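Prep and Cleanup Person Wanted, Prirkov Kitchen (2 openings)

Hi! I run the prep kitchen at Prirkov and I'm looking for two people to join my morning crew. No cooking school needed, just steady hands and some patience.

So, the big thing first. In January we started planning a robot arm for the counter, and part of your job will be working next to it. It takes over the picking up, moving and putting back (my wrists are thrilled). You'd set out the bread and utensils, decide what goes where, and step in when it gets confused by a spoon. We're still testing a lot of this on screen in a simulated kitchen, so your opinions will count from day one!

What changes for the crew? Less wiping down, more checking. Nobody's hours are getting cut, and I asked for that in writing before I said yes. Everyone gets 10 paid training days, and there's a $2000 bonus once you've been here a year.

Shifts are 8 hours, early start, Sundays off. Lunch is on us. If you've worked a line at Suominen or anyplace like it, great, but a school cafeteria counts too.

Drop a short note at the Prirkov front desk and tell me about the messiest counter you ever had to deal with. I read every one of them myself.
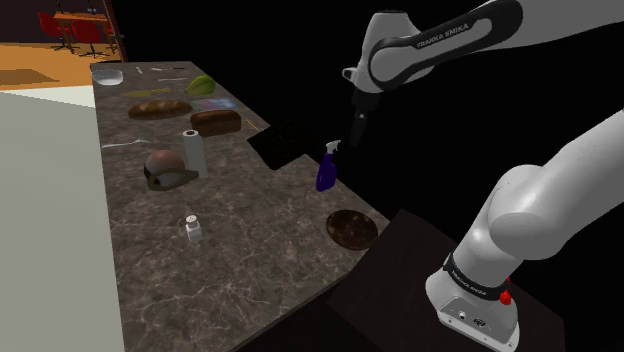 The arm over the spray bottle, in our simulated kitchen.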